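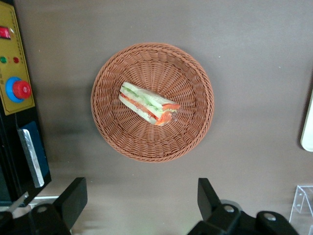
Figure 2. Wrist camera view over the work table. Wedge in the round basket, both fingers in shot, control panel at left with the emergency stop.

3.2 Cell set-up and upkeep

The Hultholm cell is one arm, one table, one two-finger gripper. The wrist camera looks straight down past the fingers, so both tips stay in view along the bottom of the picture (Fig. 2). We kept it that way on purpose — if a tip has shifted on its bracket it shows up in the picture before it shows up in the grasp results. Bracket bolts checked by hand at the start of each session, then again after 50 cycles. Early on we left it at 300 and lost most of an afternoon's data to a slack left finger.

Table is matte and stays matte. Smudges are fine, gloss is not; an earlier top gave bright patches that the segmentation step took for food. Wipe with a barely damp cloth, no spray near the panel.

Panel stays on the table beside the work area, within reach of the operator's left hand. Emergency stop tested before the first run of the day, always with the arm raised clear of the basket. After a stop: release the button, check the indicator lights, home the arm, re-take the reference picture. Skipping the last step is the commonest mistake, it leaves the table offset from the previuos run in memory and the fingers come down short.

Basket position is not fixed. Operator puts it near the middle of the table by eye, the Nasis planner finds the rim and works from there. Braided rim was harder than expected, the open weave of the bowl gave false edges untill we smoothed the picture first.

Finger wear. Tips swapped as a pair, never singly. The set used for the results in Section 4 had done 1,789 grasps when it came off, with some rounding at the tip but no change in closing force that we could measure. New pair fitted, camera offset re-taught, both logged in the cell book. The Wistberg cell follows the same routine except for the bolt check, done there once per session only — differences between the two cells in Table 2 should be read with that in mind.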